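Prakura and my $649 sleep score

My sister-in-law swears by Prakura, so in September I paid $649 for the ring and a year of the app. The sales page promised "deeper rest in 70 nights." I gave it 175.

What I got was a number every morning. On days I felt fine, it told me I was run down. After the night our neighbor's alarm went off until three, it gave me its highest score yet and a little badge. I wrote to support and someone named Anathi Mofokeng replied that my body was "still being learned." I'd like to know how long that takes, and so far I can't get an answer.
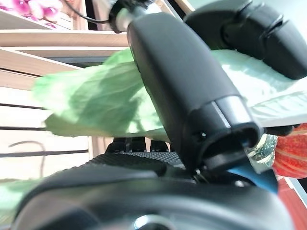
Then there's the magnesium. The app kept nudging me to buy their powder, 300 milligrams a scoop, and the study they link to was paid for by the company selling it. Nadine Salameh, my pharmacist in Cluvville, looked at the label and asked what I was hoping it would do. I didn't have much to say.

I do sleep a bit better now. I also quit coffee after lunch and moved the phone to the kitchen, so make of that what you will. The renewal notice came yesterday and I haven't clicked on it.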